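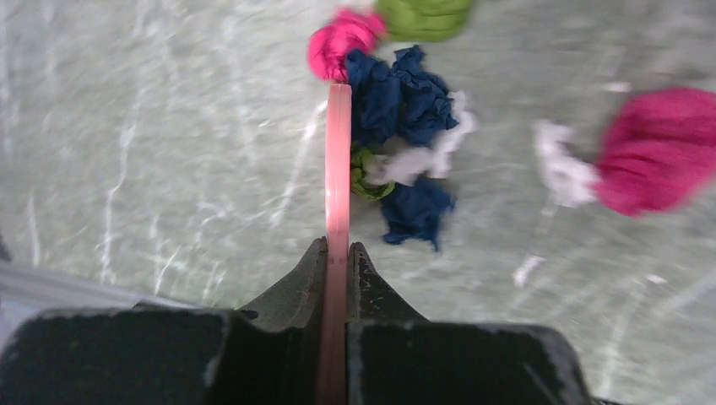
Munstead Players do Hover at the Tuhiwai: worth the ticket?

Forum: Stage and Small Venues

stallsleft
Posted 9/11/26

Went to the second preview. For those who missed the leaflets, Hover is a two-hander about a pair of sisters clearing out their father's flat above a chip shop, and it runs 2 hours with no interval. Tamara Coman plays the elder one and is superb. She gets a laugh out of folding a tea towel. The younger sister spends much of the evening behind a wardrobe, which I took to be symbolism until I moved seats.

Anyone else been? I liked it a lot, wardrobe aside.

gods_and_bods
Coman was very good, agreed. The play is half an hour too long and I could tell you which half hour. It's the phone call to the solicitor. I have made shorter calls to my own solicitor, and he charges.

pennyplain
The phone call is the best thing in it! You're meant to be squirming. She can't say what she wants because her sister's in the next room, so she keeps asking about parking.

gods_and_bods
I was squirming. The Tuhiwai hasn't replaced those benches.

marlow_t
Does anyone know if this is the same script Horațiu Pop directed at the Westeo? I remember a ghost.

stallsleft
Same script, earlier draft. Pop is directing this one too and has cut the ghost. The father is now just a coat on a hook.

marlow_t
Shame, I liked the ghost. He had the only decent speech.

pennyplain
The coat is better than the ghost. It has more restraint, for a start. My one moan is the sound: the fryer noise from downstairs never stops and I lost whole lines under it in row F.

gods_and_bods
I was in row C and heard every word about the parking.

tinribs
Side question, is it worth trying on the night? The website says sold out for the rest of November.

stallsleft
They hold a few returns at the desk. The place only seats 200 and people do drop out when it rains. Go early and sit on the right, because of the wardrobe.

tinribs
Ta. Will report back, bringing a cushion.

marlow_t
If you see Pop in the bar, ask him about the ghost.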